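How to Bring a Dried-Out Marker Back to Life

If your house is anything like mine, there is a drawer somewhere full of markers that gave up long before their time, and I could never bring myself to throw them out. I went through ours last January and saved far more than I expected to, so here is the way I do it now, start to finish.

Clear off a table first and put down scrap paper if you care about the finish (I have learned this lesson more than once, I'm afraid!). You will want a small jar lid, some warm water and a paper towel. This is for water-based markers only. Permanent ones need rubbing alcohol.

Take hold of the body well up from the tip, so your fingers stay clean and you can turn it easily.

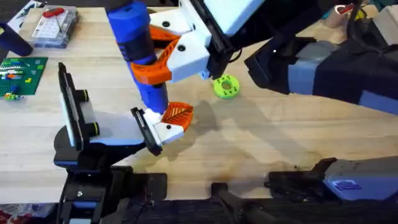
Blue and slightly tapered, with a white tip at the lower end.

Now pour a little warm water into the lid and stand the marker in it, tip down, for 30 seconds. Lift it out, dab it gently on the towel, put the cap on snugly and lay it flat overnight. Flat really does matter, so please don't stand it back in the mug just yet.

The next day, scribble on scrap paper until the color comes through evenly. If it still looks pale after 2 tries, the ink itself has probably run out, and you can let that one go with a clear conscience. Ours live in an old Tumari pencil tin now, all lying on their sides.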